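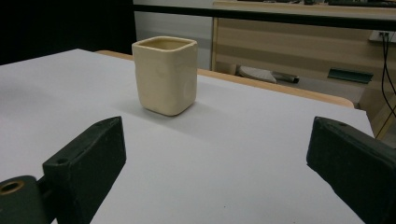
Clay is a kind of very fine mud. It forms when rocks break down slowly over thousands of years, and rivers carry the tiny bits away and drop them in layers. Wet clay keeps whatever shape you push it into. Press your thumb into it and the mark stays. The square cup has a shallow dent in one side and another lower down on the next side, and its walls are a little uneven, as they often are on cups made by hand.

How does soft clay become a hard cup?

First it has to dry. A cup left on a shelf at the Plirkby pottery needs 3 days in August and longer in winter. Dry clay feels hard, but if you drop it in a bucket of water it turns back into mud.

Next comes the kiln, a very hot oven. By the time a kiln reaches 400 degrees Celsius, the clay is already changing. Above that, it changes for good, and water can't soften it again.

What is glaze?

Glaze is a thin coat of glass. It starts as a powder mixed with water. Potters dip or brush it on, and the kiln melts it. Many pots are fired 2 times, once before the glaze goes on and once after.

Words to know

Kiln: an oven for baking clay
Glaze: a glassy coating
Ceramic: made of clay that has been fired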